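Wollgate workshop book
12 Jan 2020
Entry by Aarti. Present: me, Narendra, Tín, Gil-soo (left at four to catch the Clurklow bus). Ashok rang in for the last half hour.

Very good day. Writing it up while the flipcharts are still on the wall, as Narendra wants the hooks back.

Job for the day was the first proper run-through of the new members' course, the one that will replace the old slideshow on rights at work. We've been talking about it since the Tripathi dispute, when it became plain that plenty of people who had paid subs for years had never been shown how to raise a grievance, or who their rep was, or that they could have someone sit in with them at a meeting. The slideshow did cover all that. It covered it on slide 37, when everyone was thinking about lunch.

So the new version starts with the grievance. Person comes in, gets handed a made-up payslip with hours missing, and has to work out what to do next with the people at their table. Tín wrote the payslips and they are lovely, nasty little things. One has the overtime at flat rate. One has a deduction marked "misc". Gil-soo took ages to find the fault in his and then was properly cross about it, which I take as a sign that it works!

Timings, for whoever runs it next:

Payslip exercise: planned 10 minutes, took nearly twice that. Don't cut it. Cut my talk instead.
My talk on how the branch is set up: too long. Narendra timed it and showed me the phone. I'm going to lose the whole history section and put it in the handout.
Role play, meeting with the manager: about right. See below.
Mapping the workplace: ran out of time, only did half.

Role play. Narendra played the manager and was far too good at it. He did the thing where you stay very friendly and keep saying "let's keep this informal", and Tín, who has been a rep for ages, still nearly agreed to it. We stopped and talked about that for a good while. What do you say back? We settled on: "Happy to talk, and I'd like it written down." Short, polite, easy to remember when your heart's going. Gil-soo wants it on the back of the membership card. I think he may be right.

Second go, we swapped and I was the member. I forgot to ask for a break. Must put "you can ask for a break" into the notes in big letters, I've told other people that a hundred times and it went clean out of my head.

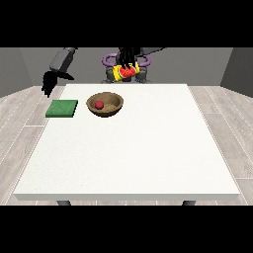

Mapping. Big sheet of lining paper, draw your workplace, mark who works where and who talks to whom. We used the old Utik packing hall, as Tín and Gil-soo both worked there and could argue over it. They did. They couldn't agree on where the clock was. But look what came out of it: the night cleaners weren't on either of their drawings until I asked who locked up. Then they both went quiet. There were people in that building every night, on worse pay than anybody, and we ran a whole recruitment drive without speaking to them.

I'd like that question put into the course as a step of its own. After the map is drawn, ask "who is here when you're not?" and give people a few minutes with it. Tín suggests a different colour pen for whoever gets added. Good idea, needs more pens.

Things that didn't work:

The glossary. Two sides of small print and we all ignored it. Ashok says put the word up when it first gets used and leave it there. Will try.

The icebreaker. Gil-soo hates it, and I was only defending it out of habit. Gone. Start with the payslips.

The lining paper tears along the fold. Tape the back before you start, or get the heavier roll.

The quiz at the end felt like school. Narendra's idea is that each person writes down one thing they'll do before the next branch meeting and reads it out. We tried it among ourselves and I liked it a lot more. Mine was to ring the cleaners' steward at Clurklow. (Done, left a message.)

Notes from Ashok's call. He's happy with the shape. He asked how it goes for someone who doesn't read English easily, and we hadn't thought hard enough about that. The payslips are mostly numbers, so they hold up, but the handout doesn't. He'll find out who could translate it and what we'd need to pay them. He doesn't want it done as a favour and neither do I. He also asked whether one person could run the whole thing. I said no, it wants 2, one at the front and one going round the tables. Narendra thinks a confident rep could do it alone with a small group. Left open.

Numbers. There are 74 on the list who joined after the Tripathi vote and haven't had any sort of induction. Can't do them all in one go and wouldn't want to, the tables need to be small enough that the shy ones get a turn. Tín is going to sort the list by shift so that we're not asking night workers to come at nine in the morning, as we did last time.

To do:

Aarti – rewrite the opening talk, half the length. Move history to handout.
Tín – three more payslips, including one that's completely correct (his idea, and a wicked one). Sort the list.
Narendra – write up the manager part so someone else can play it. Include the friendly voice.
Gil-soo – pens, tape, heavier paper. Ask the print shop for a price on the card wording.
Ashok – translation, and room dates for the second half of January.

Later: steward from Clurklow rang back. She'd be glad to come and try the mapping with us, and says she has a few things to tell us about the Utik building. Told the others. Tín has already said he's bringing his drawing.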